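Home Modules Projects Staff Library Contact
Search this site Enter keywords Go

Good practice for hand-held grippers in home data collection: a student project report

Declan Bolger and Halima Gachanja, Dundholm. Supervisor: Rhun Rees

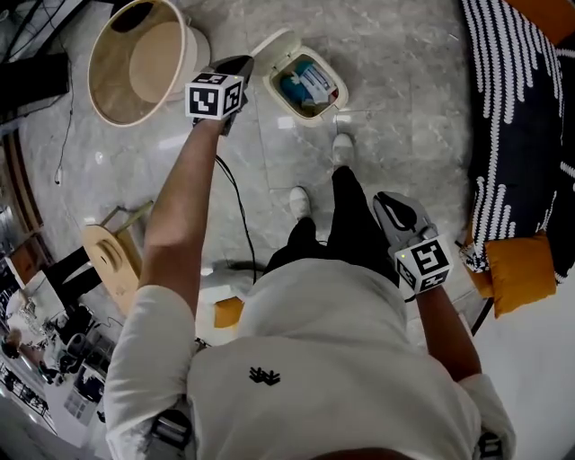 Which safety rules apply when a person carries the gripper and no robot arm is present?

Mostly the ordinary ones for hand tools, cables and working in someone's home. The published standards for industrial robots are written around a machine that moves under its own power, so much of their content has no direct use in our kind of work. We still borrowed the habit of writing a risk assessment before each new task, and of keeping it where the operator can read it.

1. What we did

Our group wrote a short code of practice for household tasks recorded with a gripper in each hand. We tried it out over 14 sessions, mostly tidying and putting rubbish in a bin. Corey Pearce kept the session log and Fletcher Hoani checked the recordings afterwards. The first draft was written in March and had far too many rules in it. Operators skipped whole pages, so we cut it down to one sheet.

2. The rules we kept

Cables. Any cable on the floor is either moved to the wall or pointed out to the operator before the start. The operator looks down before stepping back.

Markers. The black and white codes on each cube must be clean and uncovered. Sleeves are pushed up above the wrist. If a code is scratched, the cube is changed before the next recording.

People nearby. Anyone in view of the camera is told that recording is going on and signs the Pryor consent form. If they say no, they leave the area or we stop.

Breaks. An operator works for no more than 60 minutes and then takes the straps off. We had no rule for this at first, and two operators complained of sore shoulders.

3. Results

We made 301 recordings. Almost 80 were rejected, the largest group of them because a marker was hidden from the camera for too long. Trips were not recorded as a separate item until the Clomdale sessions, so we can't compare the early and late sessions on that point. This was a mistake in the log sheet.

4. Still to do

The sheet says nothing about pets or small children. Rhun Rees has also asked for a rule on how long recordings of private homes may be kept. We have used the Navgate storage policy for now, but it was written for laboratory work and does not mention homes. A second version of the sheet will be tested by a group that did not help to write it.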